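マーカー手袋の整備と位置合わせについて 実習報告

提出日 2026年10月16日

私たちの班が後期の実習で受け持ったのは、手の動きを記録してロボットアームに覚えさせる装置の、いわば「お守り役」でした。装置は研究室でParudeckと呼ばれていて、アーム本体と、人が身につける側の一式とに分かれています。アームのほうは先輩方がきれいに保ってくださっているので、私たちの仕事はもっぱら身につける側、つまり白い手袋と、手首に載せる立方体のマーカーの面倒を見ることでした。地味といえば地味なのですが、やってみるとなかなか奥が深く、班の全員がすっかり愛着を持ってしまいました。

1 使う前の準備

最初に手袋をはめ、手首のベルトを締めてからマーカーを差し込みます。この順番を逆にすると、ベルトを締めるときにマーカーが少し回ってしまい、あとで左右の手の向きが合わなくなります。私たちも初めの週に二度ほどやってしまい、半日分の記録を取り直しました(今となってはよい思い出です)。

マーカーの白黒の模様は、紙に印刷して貼ったものです。角がめくれるとカメラが面を見失うので、毎回、六つの面を指の腹でそっとなでて浮きがないか確かめます。浮いていたら、のりで直そうとせずに新しい紙に貼り替えてください。のりがはみ出すと表面が光ってしまい、かえって認識が悪くなりました。貼り替え用の紙はKutportと書いた引き出しに入っています。

2 位置合わせ

位置合わせには、Tandgateという自作の小さなプログラムを使いました。両手を胸の前に出し、15秒間じっとしているだけなのですが、この「じっと」が意外に難しく、息を止めて顔を真っ赤にする人もいました。普通に呼吸していて大丈夫です。そのあと手首をゆっくりひねり、どの向きでも少なくとも一面が見えているかを画面で確認します。ずれが9ミリを超えたときは、ベルトの締め直しからやり直すことにしました。

3 記録中に困ったこと

いちばん悩まされたのは照明の映り込みです。天井の明かりの真下に手を出すと、マーカーの白いところと黒いところの差が薄くなり、左手だけがふっと消えることがありました。光沢のない紙に替えたところ、見失う回数は期間中の合計で77回から33回まで減りました。半分以下になったわけで、班では思わず拍手が起きたほどです。

もう一つはそでです。ゆったりした上着だと、腕を伸ばしたときは問題がなくても、引き戻すときに布がマーカーにかぶさります。手首の手前で一度折り返して留めるようにしてから、ずいぶん落ち着きました。

4 片づけと保管

終わったらマーカーを先に外し、手袋は裏返して陰干しにします。マーカーはMahawong用の棚の、仕切りのある箱へ左右を分けてしまいます。左右で模様が違うのに見た目がそっくりなので、内側に「左」「右」と鉛筆で小さく書いておきました。消えかけていたら、どうか書き足してあげてください。

5 これから

12月の発表までに、引き出しを開ける、小物を持ち上げるといった両手の動作の記録をもう少し増やすつもりです。とくに引き出しは、取っ手をつまむ瞬間に手首が内側へ曲がり、マーカーの面が隠れやすいので、つまみ方を何通りか試しています。ベルトの留め具も少しゆるくなってきたため、次の班に渡す前に新しいものに付け替え、もう一度位置合わせの数値を取って、この報告のあとに書き足しておきます。
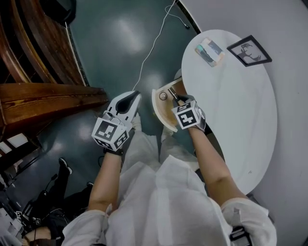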